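Home > Products > Kitchen Scene Packs
Filed under: Simulation, Household Tasks, Manipulation

Druvbridge Kitchen Pack: Gallery

Druvbridge is a set of simulated kitchens for teams who train and test robot arms on household work. It is built and supported by Bastos from our office in Mundport. The current release has 14 kitchens and 219 loose objects, and every kitchen comes with a set of short tasks that are ready to run.

This page is for people who want to see the pack before asking for a trial. The render is straight from the simulator at the default quality setting. Captions and notes are by Märta Nyberg, who built most of the sink and counter layouts, with additions from the support desk.

Most customers start with the sink kitchens. Sinks are hard for an arm. The walls of a basin limit how the gripper can approach, the faucet takes up the space directly overhead, and anything small tends to end up near the drain. We sell the sink kitchens as a separate bundle for groups who only need that part of the pack. The bundle has four kitchens, and they can be loaded one at a time or shuffled between episodes.

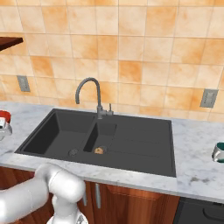

Sink tasks in the pack are defined by a target object, a start area and a goal area. The start area can be the counter, the drainboard or either basin, and the object is dropped in at a random angle within it. Small basins give the most trouble in testing. With the little tan-orange object lying over the drain in the narrow basin, the gooseneck faucet rises directly behind it, and a planner has to bring the hand in without clipping the spout or the lever. The mugs and containers on the counter are part of the object set and can be removed, moved or swapped in the scene file. Fixed parts such as the faucet have their own collision shapes, so contact is logged by part name.

Surfaces and colors

Wall tile, countertop, cabinet finish and sink color are set separately. Any tile can go with any counter. If you are training from camera images you will probably want to turn on the random option, which picks a new combination at each reset. If you are debugging, leave it off and fix the seed. Fabian Schwaiger on our rendering side recommends starting with one plain combination and one busy one, then comparing success rates before you open it up to everything.

Cabinets and appliances

Lower cabinet doors with handles are hinged in the full version and open to their stops. In the trial version they are fixed. Dishwasher and oven doors work the same way. Hinge friction can be changed, and the default is on the stiff side.

Robots and mounting

The pack ships with nine arm models. You can bring your own if you have a standard robot description file. The base position is a single line in the config. Some customers put the base too close to the counter and find the elbow running into the front edge on low reaches. Move it back a little at a time until the reach check passes. The check is included and takes a minute or so to run.

From a customer

Kiprono Mrema's team at Alldale used the sink bundle to screen grasp policies before trying them on their lab bench:

"We had been building our own sink scenes and the basins were never right. Objects would sink into the floor or bounce. These held up. I would like more food items and fewer mugs. The documentation for the reset function needs work, and we had to ask support about it twice."

The reset section of the manual has been rewritten in response. More food items are planned for the November release.

What you need

A desktop machine with a recent graphics card. Each license covers up to 14 seats at one site. Physics can run without rendering if you only need state data, and that mode works on a plain server. The pack does not include a training framework. We supply sample scripts for loading a kitchen, resetting a task and saving camera views, and those are the scripts we use ourselves.

Trials and orders

A trial includes one sink kitchen, one arm model and a reduced object set. Write to Edith Chávez in sales with the name of your group and the arm you plan to use, and she will send the download details. Universities should mention that they are asking for the teaching rate. Technical questions before purchase go to Beat Ruchti at the support desk. Please include your graphics driver version if the question is about rendering.

Get release notes by email. Enter your address to join the Bastos newsletter. You can unsubscribe at any time.

This site uses cookies to remember your settings and count visits. Accept | Manage preferences

© Bastos, Mundport. All rights reserved. | Contact | Terms of license | Back to top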